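Werton Robotics Lab, Student Project Report
Team Inskip: Snack Sorting With Two Arms

What Went Wrong in November

So, the fault. Our task sounded super easy on paper: pick up packaged snacks from the table and put them in the basket. We'd trained on 452 demonstrations and the first runs looked great (we may have high-fived a little early!). Then the right arm started squeezing bags and just not stopping.

The first time, we figured it was a weird grasp. The gripper closed, the bag crumpled, and our control program, which we named Andileo, kept reporting "still closing." By the third time the motor was hot enough that I didn't want to keep my finger on it, so I hit the stop button and we pulled the power on both arms.

We spent two evenings blaming the model. Then I plotted the gripper position against the current and felt pretty silly – the position reading froze partway through the close while the current kept climbing. Andileo thought the fingers hadn't arrived yet, so it kept pushing. With a stiff carton you'd probably get a stall error early on, but a soft bag gives and gives, and our stall check was only looking for a sudden spike.

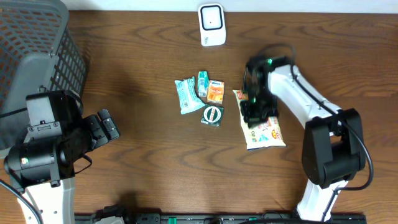
Right gripper over the white snack bag, with the other snacks in the middle of the table and the basket at far left.

The frozen reading came down to a connector inside the gripper that had worked itself a bit loose. It only dropped out when the wrist was turned a certain way, and of course that was the angle we used for bags lying lengthwise. Reseating it took a minute. Finding it took forever!

We made 3 changes after that:

Current limit on the gripper, set in the driver so Andileo can't override it
Timeout on every close command
Stop if the position reading doesn't change while the current goes up

I tested the last one by unplugging the connector on purpose during a slow close, and the arm stopped right away, which felt amazing. We still owe the Hudton bench a cable clip for the left arm, and I haven't rerun the full set of grasps with the new limit yet. That's next on my list.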